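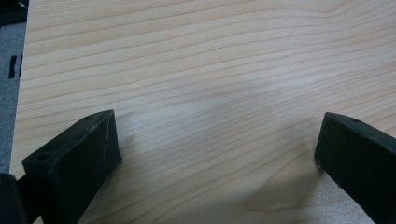
Status: open
Component: Zestelel tracker, wrist pose + jaw width
Station: Tan
Severity: blocks conversion, doesn't block recording

Summary
Wrist pose slides sideways when the gripper is held low over bare table. Worse with jaws open. Jaw width fine in the same stretch. Pose comes back once there is floor or an object in view, but it comes back with a jump, and the converter then throws out the whole episode.

Steps
Start a session on Tan, default config. Both grippers up. Map the room first, slow sweep, floor and table edges included. Tracker says map OK. Bring one gripper down over the middle of the table, jaws open, hold still. Watch the pose in the viewer. Starts creeping along the grain after a short while. Hand is not moving.

Expected
Pose stays put.

Got
Pose creeps, always along the grain, never across it. Then a snap back when the gripper tilts toward the table edge.

Tried so far
- Restarted the tracker. Same.
- New map. Same, maybe a little later to start.
- Turned exposure down by hand. Better on the pale sheen in the middle of the wood, worse everywhere else. Put it back.
- Swapped left and right streams. Problem moves with whichever gripper is over bare wood, so not one unit.
- Checked the finger mask. It was OFF in the Tan config. Turned on, see next entry.

Entry: finger mask
With mask off the tracker was picking up corners on the fingers themselves. Little round holes in the black blocks make lovely features, very stable, and they move with the camera. So the solver sees a handful of points that never move and a lot of weak wood grain, and decides the camera is standing still when it isn't. Mask on fixes that half. Slow moves no longer get swallowed.

Doesn't fix the creep. With mask on, feature count over bare wood drops to roughly 100 and most of them sit on grain lines. Lines all run the same way so matches slide along them. Makes sense with the direction of the drift.

Also the mask is drawn for jaws closed. With jaws wide the finger tips poke out past it. Needs to follow jaw width. We have the width already, it's in the same message, the mask code just never reads it. Opened as a separate request, linked.

Entry: logs
Attached the tracker log from the bad run. Search for "low parallax". First one at frame 288, the snap is well after that. Between the two the tracker still reports GOOD. That is the part that bugs me most. If it said POOR we would drop those frames and keep the rest of the episode.

Veltlow replay of the same file gives the same creep, so it's not load on the station and not dropped frames. Repeatable offline. Good news for whoever picks this up, you don't need the hardware.

Entry: reply from Veltlow side
They asked for the IMU stream too. It was not in the upload, the export box was unchecked. Re-exported with IMU. They also asked if the table could be covered. Answer is no, the task set is meant to be on this table and half of it is recorded.

Got a test build back. Changes per their note: features on parallel lines get lower weight, IMU gets more say when the view is plain, status goes to POOR sooner. New key in config, line_weight. Not documented yet. Leave at default.
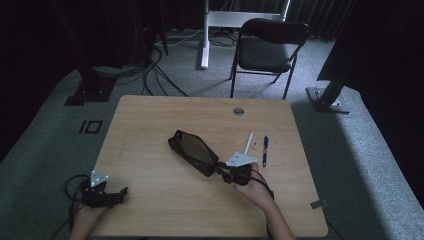 ARKVILLE, 29th December. Test build on Tan, both grippers, mesh panel task.

Creep on bare wood: gone as far as I can tell. Held the left one low and open while the right one worked the panel, left pose flat in the viewer. Ran it through Veltlow as well, flat there too.

New trouble is the panel. Dark mesh, you can see a bit through it, thick black rim. When it's clamped in the right jaws it fills a lot of that wrist view and the tracker treats it as part of the world. Same mistake as the holes in the fingers, only bigger. Rim corners are strong, they move with the gripper, so right pose goes stiff during the lift. Then released and it jumps. Status says GOOD the whole time, again.

Head camera is no help as a reference for this one. Panel runs across the middle of the table and the head-side tracker locks onto it too. It does recieve plenty of floor in the same view though (tape square, chair legs, stand bases), so head pose itself holds. Only the hand poses relative to it are off.

What I changed, in order:

1. Turned on the held-object reject. Was off by default in the test build. Right pose much better while the panel is moving. Still stiff when it's held still, no surprise, nothing to tell the rim apart from the table then.

2. Raised the IMU weight one notch. Made the left one twitchy. Put it back.

3. Shifted the right stream. Noticed the IMU on the right runs late compared to its video, the left does not. Offset in the Tan config was 200 ms for both, looks like somebody pasted the left block over the right one. Right should be 100. Set it, restarted, re-ran. Twitch on release is gone, and a good part of what I was calling stiff went with it.

So at least some of what's in this ticket was a bad config on our end. Sorry. Original creep was real though, it's in the left stream too and the left offset was correct.

Also ran with the small stuff left on the table, the pen and the white stick. More to hang on to near the right hand and the tracker likes it, but that isn't a fix. Don't want people leaving pens out so the pose works.

Asks for next build
- Mask follows jaw width. Still open.
- Held-object reject on by default.
- Status must not say GOOD when most kept points move with the jaws. Even a dumb check would do.
- Warn at startup if left and right offsets are identical down to the last digit. Would of saved me a day.
- Document line_weight.

For people recording on Tan meanwhile
Use the test build. Don't copy configs from the old folder, the bad offset is still in there. Map with nothing in the jaws. After picking up the panel, don't park it in the air, keep it moving or set it down. Episodes recorded before the offset change can be saved, run them through Veltlow with the new config and only the 2 that lost IMU need to be redone.

Leaving this open til the mask change lands. Lowered severity, conversion runs again.

Linked: mask/jaw width request, Tan config fix, Veltlow replay file with IMU.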